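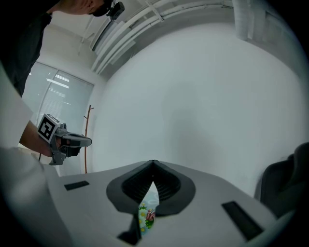
Review: Grivine padded chair, charcoal

The Zarkeck Study Center purchased nine Grivine chairs for its shared workroom in October. The present review was prepared by Elīna Ots and Vittoria Cattaneo after 406 hours of logged use.

Assembly took nearly 3 hours for the full order. The instructions are clear, although the bolts for the backrest are packed with those for the base and must be sorted first. The padding is firm and has kept its shape. Staff who lean forward over a table for long periods reported less stiffness than with the previous Flirnari model - the seat edge is softer and does not press on the legs.

Two faults should be noted. The height lever is stiff, and the charcoal fabric shows chalk and dust against our white walls and pale floor.

The chair is recommended for workrooms in daily use. Replacement levers may be ordered separately.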